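Moving my mother's furniture, part two

The sale closed in September, so the apartment had to be empty before the end of the month. I wrote last time about the paperwork. This one is about the furniture, which took longer and cost more.

My mother lived in the same place for most of her adult life and bought things to last. She had a dining table from El Sherbiny, a shop near the old tram depot that closed when I was in high school. It weighs more than my car feels like it should. She had two wardrobes, a sewing cabinet, a sideboard and a great many chairs. My own place is on the fifth floor and has one closet.

I started by making a list in three columns: keep, sell, give away. The keep column had 16 things in it the first night. I measured my living room the next morning and got it down to nine, then to five after I remembered that the door to the balcony opens inward.

Old settees turned out to be the hardest thing to place. The secondhand stores near me won't take upholstered pieces without a fire label, and anything made before the labels came in doesn't have one. Trestex, the store I tried first, said no over the phone before I had finished the sentence. Solora said they would look at photos and then didn't write back. I can see their side of it. A long seat with curled arms takes up a lot of shop floor and most people want something they can lie down on. 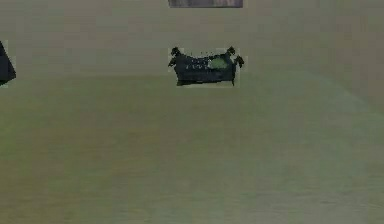

Chaimae Erraji wrote to me after part one and said I should stop calling stores and try a theater, because prop departments never have enough period seating and don't care about fire labels if they treat the fabric themselves. She got rid of two armchairs that way, and they sent a van.

I tried it. The second theater I called said yes and asked whether there was a footstool to match. There was, in the hall cupboard, under the Christmas things. They came at 9 in the morning and had it down the stairs in less time than it took me to make them coffee.

The wardrobes went to a family two floors down, which meant no truck. The sewing cabinet I kept. The sideboard I sold for less than I wanted, to a man who opened every drawer twice and then paid in small bills.

The table was the real problem. I had two quotes for moving it. Kindetti wanted 2000 and that didn't include taking the legs off – they wanted me to do that part. The other company was cheaper but couldn't come until after the handover. In the end my cousin found the bolts under four layers of wax, and we got the top out on its side with a blanket around it. It is in his garage now. We haven't talked about how long it will stay there.

Then there was the cleaning and patching. The buyers had asked for the walls to be left plain, so I filled the nail holes and left the color alone. Baseboards took me most of a day. I hadn't thought about them once in my life before this, and now I look at them in every room I walk into. 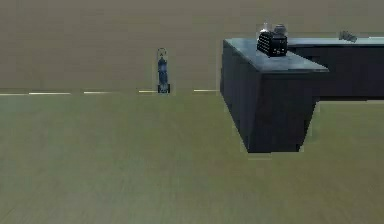

Plain wall, white baseboard with gaps in it.

I handed over the keys a little before noon. The agent had a form for the meter readings and another for the mailbox key, which I had left in my other coat, so I had to go back across town for it.

Part three will be about the boxes of letters. I haven't opened them yet.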